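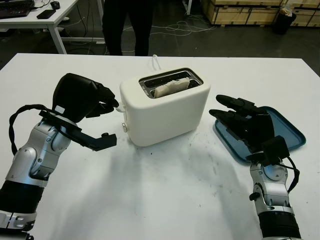
Mebrat Alemneh holds that a toaster is the only machine in the house that everyone operates and no one has ever been taught to use, and that the smoke alarm is how the course is graded.

Chapter 8
Dry Heat at the Counter: Bread, Toast and the Toaster

Before you begin

In the last chapter you boiled things. Boiling is forgiving work, as water has the good manners to stop getting hotter once it has reached a boil, and a potato left in the pot for a few extra minutes is merely a softer potato. Toast offers no such courtesy. The wires inside a toaster go on being hot for as long as they are told to, and the bread goes on getting darker until somebody or something intervenes.

Students tend to groan when they reach this chapter. They made toast before they could tie their shoes, and they would like to get on to Chapter 9, which has pancakes in it. They are welcome to groan. They may also set out two slices from the same loaf, toast them one after the other without touching the knob, and look at the results side by side. Most will find that they have made two different foods. The chapter is about why.

By the end of it you should be able to say what happens to a slice of bread as it browns, get the same shade twice running, choose a bread that suits what you mean to put on it, and clean the appliance without electrocuting anyone in your group.

Words to know

Browning: the change in color and flavor that comes over the surface of a food when it is heated and dried out.
Crumb: the soft inside of a loaf. Also, confusingly, the thing that falls on the floor.
Element: a wire or ribbon that gets hot when electricity passes through it.
Carriage: the part that lowers the bread into the slot and lifts it out again.
Staling: the slow firming of bread after baking. It is a different matter from drying, as you will see in Section 8.3.

8.1 What toast is

Bread is already cooked. This is worth saying because it is so easy to forget. The baker has done the hard part, and what you are doing at the counter is cooking the outside a second time while leaving the inside more or less alone.

Two things have to happen, and they happen in order. First, the water near the surface has to leave. A fresh slice holds a good deal of it, and as long as the surface is damp it can't get hot enough to brown. For the first part of its stay in the slot, then, the bread looks as if nothing is going on. People who are late for work find this stretch very long. They turn up the knob.

Second, once the surface is dry, its temperature climbs past 300 degrees Fahrenheit and the sugars and proteins in it begin to react with one another. Cooks call this browning. Chemists call it the Maillard reaction, and you'll meet it again with roast meat, coffee and the edges of a good cookie. It makes the color, and it makes nearly all of what you think of as the taste of toast.

Past browning lies burning, and the road between them is short. A slice may spend most of its time turning from white to cream and only a few moments going from gold to black. The person who turned up the knob is usually in the shower for this part.

8.2 How the toaster knows (it doesn't)

A pop-up toaster works by shining heat at bread. The elements sit on both sides of each slot and glow, and the heat crosses the gap to the surface of the slice. It works by closeness, so a thick slice browns sooner at its face than a thin one that leans away to one side, and a slice that stands up above the slot will have a pale strip along the top where the heat never properly reached it. You may turn the slice over and give it a short second turn, or you may regard the pale strip as the handle. Both positions have their defenders.

The lever lowers the carriage, and in most models it also switches the current on. The knob sets how long the current stays on. It is a matter of great sorrow to the writers of this book that the numbers on toaster knobs don't mean anything in particular. On one model they may be close to minutes. On another, 3 is a light tan and 4 is a fire drill. They are an order, from less to more, and no use for comparing one toaster with the next.

A simple timer also has no idea what you have put in front of it. It will give a frozen waffle, a raisin slice and an empty slot exactly the same attention. In a two-slot toaster heating one slice, the second slot is often running anyway, browning the air. Some models have a button for a single slice, and it is generally worn less than the others.

One more thing about timers. Many older ones run short when the toaster is already hot from the last round, and newer ones may not shorten the time at all, so that your second slice starts in a warm slot and comes out darker than the first. If you tried the two slices at the start of this chapter, there is your explanation.

The Dreltis in the front row of our own teaching kitchen has been through all of this with several years of students. It is referred to in their notebooks as "the dark one."

8.3 Choosing the bread

Pale, soft sandwich bread browns evenly, as its crumb is fine and its slices are flat. It makes a polite toast that bends a little under butter. Breads with milk, honey or sugar in them color fast and should be watched. Sourdough takes its time and ends up with a good hard crunch, along with holes through which the jam reaches your sleeve. Rye is dark to begin with, so you can't go by color, and have to go by smell.

Bread that is a day old toasts better than bread that was baked this morning. In staling, the starch firms up and the slice holds its shape. Heat undoes some of that, for a while, and toasting is one of the oldest ways to make yesterday's loaf pleasant. The habit is a good deal older than electricity. A household book copied out at Flornville in 1430 tells the cook to hold the bread "to the coals and not in them," advice that has needed no revision.

Bread from the freezer may go straight into the slot. Give it a little longer. Prying apart frozen slices with a knife is covered in Chapter 2, under Injuries.

8.4 Setting up

Stand the toaster on a bare, flat surface with clear space over it. Curtains, paper towels and the underside of a low cabinet all count as things that burn. Keep the cord back from the edge, where sleeves and small relatives can't catch it, and away from the sink.

Have your plate, butter and knife ready before the lever goes down. Toast is at its best for a very brief time, and it isn't improved by waiting for you to find the jam. If you must make it for a crowd, stand the slices on edge so the steam can get away. Stacked, they go limp from the bottom of the pile up.

Never reach into a slot with a metal fork or knife. If a slice is stuck, unplug the toaster, let it cool, and ease the bread out with your fingers or with wooden tongs. Everyone has an uncle who has used a fork for years. He isn't a source.

8.5 Crumbs

Crumbs are what the slice leaves behind as rent. They collect under the elements, where they toast again each morning until they smoke, and it is often these, and not your breakfast, that you can smell. Unplug, cool, slide out the tray if there is one, and empty it over the trash. Where there isn't one, turn the toaster upside down over the sink and tap it. Do this once a week and wipe the counter afterward, as dark specks travel farther than you'd think.

Water stays out of the inside. Outside, a damp cloth is enough.

Kitchen exercise 8A: The shade card

Work in pairs. You will need one toaster, one loaf of plain white bread and a sheet of paper.

Set the knob at its lowest mark and toast one slice. Lay it on the paper and write down the setting and the time. Let the toaster cool completely. Go up one mark and repeat, until one of you objects to the smell.

Next, return to the shade you both liked least badly and toast two slices at that setting, one straight after the other. Write down what changed.

Pairs sharing the Jekine should note that its lever has to be held down for a moment before it catches. Leave your finished card pinned by the door for the next class, and eat the evidence.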